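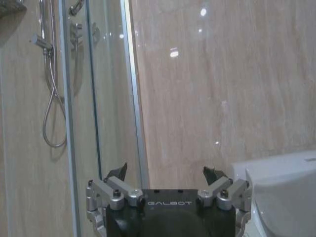
Roman Głowacki wanted to know why his planner was being blamed again. He put it in the channel at 11:40 at night, all lowercase, and then he put it again with a question mark, in case I'd missed the tone.

I was sitting on the hallway carpet at Hegarty with my laptop on my knees and my back against the bathroom door frame, eating crackers. Hegarty is what we call the test apartment. It's the name on the mailbox, left over from whoever lived there before Eltis took the lease, and by then it was on all the calendar invites so it stuck.

I wrote back that I wasn't blaming Findska. I was saying Findska had planned a very nice, smooth, short path to the shower hose, and that the path went through the glass.

Then Findska was told there was no glass, he wrote.

And okay, fair! That was the whole fight, really, and we'd been having it for three weeks. Findska is Roman's. You give it a map of what's solid and a place you'd like the hand to end up, and it finds a way there. Dullska is mine. Dullska takes the camera and the depth and makes the map. So if the map says "air" where there's a shower panel, you can guess whose baby that is, and I'd had three weeks of guessing.

The trouble with glass is that the depth comes back from the wall behind it. Dullska looked straight through and saw beige panels and a loop of hose hanging there, all of it solid and beautifully measured, and in front of it nothing at all. Sometimes it caught the shine on the metal frame and put a skinny post in midair. Findska would step politely around the post and carry on into the pane.

We had it capped at a crawl, so it never broke anything. It went tap. The force check tripped, the arm stopped, and a line showed up in the log. I had 258 of those lines. I'd named the file taps.txt, and I'd started to hear them in bed.

My fix that night was a rule I was pretty proud of. If Dullska saw two upright metal edges that looked like they belonged to each other, it would stretch an invisible sheet between them and call it solid. I ran it on the recordings first, 1000 frames, and it found the panel in nearly every one. I did a little dance in my socks. Then I ran it live and Findska refused to move.

No path, it said. It wouldn't go left, it wouldn't go right, it wouldn't even back out.

I sent Roman the map. He didn't answer for so long that I figured he'd gone to bed, and I was halfway through typing something self-pitying when he called. He never calls.

"You've put the robot in a box," he said.

"I put a sheet on the shower."

"Turn it around. Look from behind."

So I dragged the map around with my finger, and oh, no. The riser rail inside the shower was an upright metal edge. So was the side of the frame. So was the reflection of the frame in the wall, which is glossy enough to comb your hair in. Dullska had matched all of them up with each other and hung sheets everywhere, like laundry, and one ran right through the wrist.

I laughed so hard I got cracker on the keyboard. Roman didn't laugh, but he did make a noise through his nose that I've learned to count.

"It's late," I said. "I'll pull it and go back to yesterday's."

"Leave the rule. It's a good rule," he said. "How sure is it? Each one."

I told him it wasn't sure or unsure. A sheet was a sheet.

"So give me how sure. I don't need solid or air. I can plan with maybe."

I'd like to say I understood right away. What I said was that he'd told me in March, in front of everybody, that he would never take a maybe from perception, that a maybe was a person not finishing their homework. I had it written down. I offered to read it to him.

"I was in a bad mood in March," Roman said.

We stayed on the phone. He did his side and I did mine, and mostly what I heard was typing and a kettle and once a long sentence in Polish that I don't think was for me. I scored the sheets by how well they held still when the camera moved. The reflection ones slid around like crazy, so they came out low. The real panel sat where it was. Roman made Findska go slow and wide near anything middling, and treat the high ones like brick.

It took 30 minutes to get a build that ran. I stood in the doorway with my thumb on the stop button and my phone wedged under my ear.

"Going," I said.

The arm thought for a while. Then it came back from the glass – it had been parked a hand's width off – and swung out to the right, over toward the toilet, in a big fussy curve, and stopped, and looked again.

"What's it doing?" Roman said.

"Looking."

"It's allowed to look."

It scooted a little. It looked some more. On my screen one of the sheets over the wall faded down and went out, and then another one did, and the one on the shower stayed.

"Well?" he said. "Did it tap?"

"Shh," I said. "It's planning."

I could hear him put his cup down.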